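In defense of the plain steel bowl (and measuring your rice like a grown-up)

I own one good mixing bowl. It's stainless steel, it came from a restaurant supply place called Joshi that I only went into to get out of the rain, and I use it for pretty much everything I cook. Salad, pancake batter, popcorn, and most of all rice. I've been arguing with my family about this bowl since July, so I figured I'd write it down and be done with it.

My first point is about the table, oddly enough. I like to start with a clear white top and nothing on it. No mail, no fruit, no charger cables (we have so many charger cables!). If I can see the surface, I can see the grains I drop, and I will drop some.

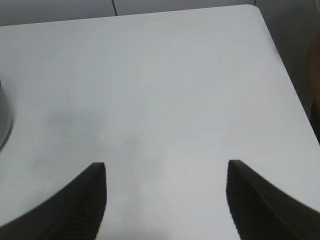

My sister-in-law thinks this is fussy. She cooks in a kind of happy landslide, with the cutting board balanced on a cookbook, and dinner at her place is delicious, so I'm not going to tell you a clear table makes the food better. It makes me calmer. I'll take calmer at six in the evening with hungry people wandering through asking when it'll be ready.

The bowl itself

We had a set of nesting bowls from Viltoden for a while, pastel ones with rubber feet and a little spout. Pretty things. The rubber feet came off in the dishwasher, the smallest one vanished, and the spout never once poured where I pointed it. Before that there was a big ceramic one that weighed as much as a toddler and chipped if you looked at it wrong.

Steel just gets on with it. You can bang a spoon on the rim. You can put it in the fridge, and it chills fast. It doesn't hang on to the smell of last night's onions, at least mine doesn't, and the wide sloping sides mean I can get my whole hand in there to swish the rice. Yes, it's noisy when you pour dry rice in. I happen to love that noise!

I also think people pick bowls that are too small. A little rice in the bottom of a big bowl looks silly, I know, like you're short on groceries, but then you add the water and start swirling and suddenly all that extra room is the reason your sleeves are dry.

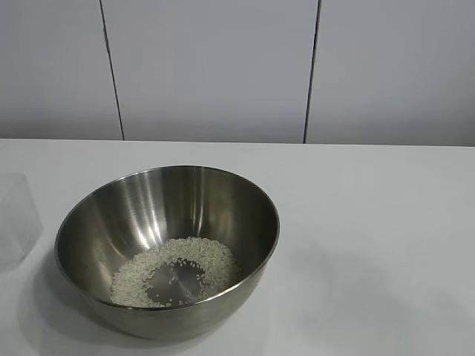 How much rice, though

Okay, so this is where I get preachy. I weigh it. My scale is a cheap Harkska with a scratched screen and it has changed my life more than any fancy pan ever did. 200 grams does the two of us with a bit left for lunch, and 500 is company. I used to go by eye and I was always, always wrong, and always in the direction of far too much. There was one winter when we had fried rice so many nights in a row that my husband started calling it "the situation."

Then I rinse, and I'm not scientific about that part. A few changes of water, until it looks cloudy instead of milky, and then I let it sit for 20 minutes if I remembered to start early. If I didn't remember, it gets 5 and we all survive.

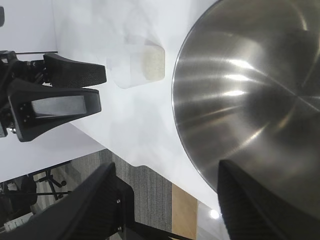
The other thing I'll say for a bowl like this is that it can live out in the open. Mine doesn't go in a cabinet. It sits on the table or the drying rack, and because it's right there I use it, which can't be said of the salad spinner. Deven, the little kitchen shop near us, has a whole wall of single-purpose gadgets, and there's a rice washing contraption with a crank on the side. A crank! I picked it up, turned it a few times, enjoyed myself very much and put it back.

My family's position, for the record, is that we need at least one more bowl, because whenever somebody wants to make brownies the only one we have is full of soaking rice. That's a fair complaint. I've been thinking about it and I might go back to Joshi and get a second one, same size, same steel.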